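Nallthorpe Shared Workshop
Two-Arm Table Project: Progress report to the Mallia Fund

May 29, 2022
Prepared by Yamuna Marar, project lead

Grant amount: 3,000
Spent to date: see Budget
Period covered: from the first payment to the end of this month

Summary

The table is built, both arms are mounted and powered, and we have started on the first household task. We are behind on the software for moving both arms at once and ahead on the mechanical work. We are not asking for more money. We are asking to move one budget line, explained below, and to shift the open evening to August.

What we said we would do

The application listed four pieces of work: a fixed table with two arms, a control setup that members can use without a programming background, one kitchen task done from start to finish, and written build notes that another workshop could follow. The first is finished. The second and third are under way. The notes exist as a pile of drafts and need an editor.

Table and mounting

Timo Nolte did most of the woodwork and all of the drilling. Our first top was a door blank on trestles and it flexed whenever both arms stopped at the same time. We gave up on it after a week and bought a proper tabletop, which took most of the contingency. The second top does not move in any way we can feel by hand. Senthil Ramasamy checked it with a dial gauge on the bench and was satisfied.

The arms sit at the two near corners so that their reach overlaps in the middle and at the far side. We tried them closer together at first. They could both get to the center easily but the elbows came too close to each other on the way, and the controller kept stopping them. Moving them out to the corners cost us a little shared reach and fixed the stops.

Wiring is working but untidy. The power supplies are under the table and the emergency stop is on the wall by the door, where a second person can get to it. Kartini Halim has asked for a second stop button at the operator's seat and we agree with her. It is on the list for next month.

Control

Members move the arms by hand-held controllers, one per arm. Two people who had never used the setup before were able to pick up a block and put it down during their first session. Turning a block over with both arms took them much longer, and one of them gave up.

The software we are using, Flenditov, runs both arms well one after the other. Running them together still gives a delay on the right arm. We first thought this was the network cable and replaced it, which made no difference. Senthil now believes the two arms are waiting on the same process and is splitting it. He has a version running on his own laptop but it has not been moved to the workshop computer. Until it has been, we are limiting sessions to one arm moving at a time. 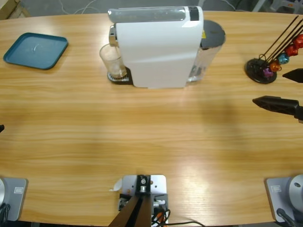 Our kitchen task is making a cup of coffee with a capsule machine. We chose it at the members' meeting over folding a towel and packing a lunch box. It needs several different kinds of grip, and people visiting the workshop will understand at once what the arms are trying to do. The current layout has the machine near the far edge, with the glass already under the spout and the capsule stand to the right of it, within reach of the right arm's gripper. The teal tray on the left is where the glass is meant to end up. We have kept the middle of the table clear so that either arm can cross it without having to lift over anything.

Progress on the task is uneven. Taking a capsule off the stand works when the arm comes in from the front and fails more often from the side, where the fingers catch on the rods. The metallic finish on the capsules is slippery and we have put a thin strip of rubber inside the fingers of a spare set to see if it helps. Placing the capsule in the machine has been done a few times with a patient operator. Pressing the button is easy. Moving a full glass has not been tried and will not be until the cable covers are on. All practice so far has been with cold water or nothing at all.

Malathi Amin is keeping the log of attempts. She records who was operating, which capsule was used, and where it went wrong. The target in the application was 1,000 logged attempts by the end of the project. We think we will reach it, but only if the evening sessions continue through the summer.

Safety

There have been no injuries. There was one broken glass in the first month, when an arm was restarted from a position nobody had checked. We now have a written start procedure taped to the computer, and the arms are always brought to their rest position before power off. Operators work in pairs. Speed is limited to 60 percent of what the controller allows, and we do not plan to raise it.

The coffee machine is unplugged between sessions and its water tank is emptied at the end of the evening.

Budget

The tabletop, fasteners and mounting work came in over the estimate. The control equipment came in under it, thanks to a good price on second-hand controllers from Nam, the electronics surplus shop we have used before. We would like to move the unspent part of the control line to cover cable covers, the second stop button and a spare set of gripper fingers. The total stays the same. Receipts are in the folder Malathi shared with your office.

One line in the application, "printing and display boards," has not been touched. We would like to keep it as it is for the open evening.

Changes to the schedule

The open evening was planned for early summer. We would like to hold it in August instead. By then the two-arm software should be on the workshop computer and the wiring under the table will be enclosed, which we want done before there are children in the room. If Senthil's fix does not work we will show the coffee task with one arm moving at a time. It is slower to watch but it can be done.

Next steps

Move the split control process to the workshop computer and test it with no objects on the table (Senthil)
Fit cable covers and the second stop button (Timo, Kartini)
Compare the plain and rubber-lined fingers on the capsules, same operator for both (Malathi)
Edit the build notes for the table and mounting into one document and send you a copy (Yamuna)

Please let us know whether the budget change needs a form or whether a reply by email is enough. Timo would like to order the cable covers as soon as it is approved.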